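Flustby Land Loan Scheme

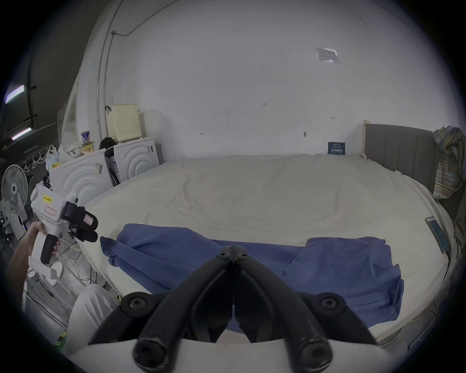

The Flustby Land Loan Scheme is a lending programme for tenant farmers and smallholders in the Flustby district. It was set up after a review by Cecilia Akpalu found that growers on short leases were often refused bank credit, as they had no land to offer as security. Applications opened in August.

Loans start at 500 pounds and may be used for seed, fencing, livestock or the deposit on a longer lease. Holdings of more than 200 acres are excluded. Repayments are made once a year, after harvest, and may be put off for one season where a crop has failed.

By Tuesday, November 22, 2022, the scheme had received 679 applications. Most came from vegetable and sheep farms in the north of the district.

Domnica Onu, a tenant farmer, argued that the forms were too long and that growers who rented from relatives were left out for lack of a written lease. The rules were later changed to accept a signed statement from the landowner. Kwesi Bonsu replaced Akpalu as head of the scheme the following spring.

See also: Agricultural credit; Farm tenancy; Smallholding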